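Print this section | E-mail this section

4. Placing a block at the marked point

Zavberg bench cell, operator guide, June 2023

Block placing used to be bench work. The arm now does the moving, and the operator sets out the card, watches each placement and clears faults. 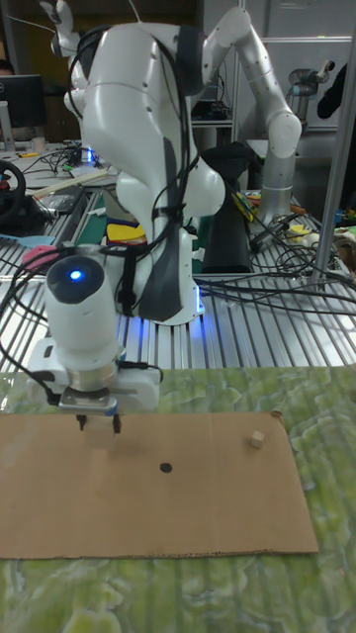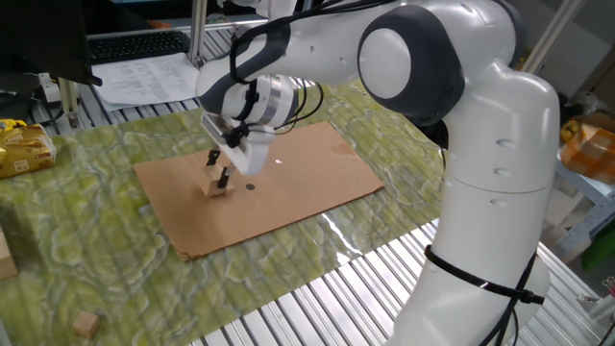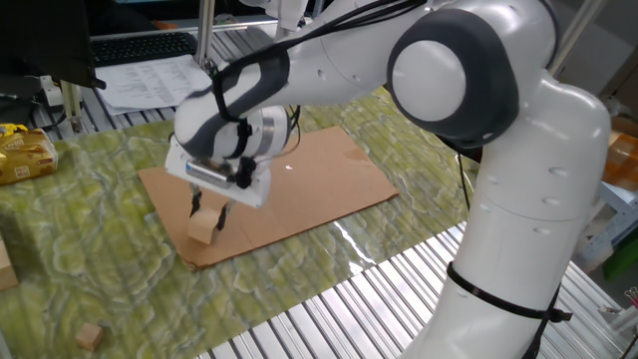 Fig. 11. Arm, gripper and cardboard sheet at the bench. In the second and third views the gripper is holding a block.

1. Lay the cardboard flat on the green covering.
2. Check that the dot on the card can be seen.
3. Keep spare blocks off the card.
4. Stand clear of the arm and start program 33.
5. Watch the first placement – stay at the stop button until the fingers open.

Note: Operators no longer log each block by hand. Log stops and faults only.

CAUTION: Never reach between the fingers while the arm is powered.

Reader comments (3)

Aiman Jugah: Step 3 should come first. We lost a morning to it.

Ningsih Yusof: My wrists are better since the change, but watching is more tiring than I expected. We swap over every 51 minutes.

Adi Sitompul: Does program 33 need reloading after a stop? The guide doesn't say.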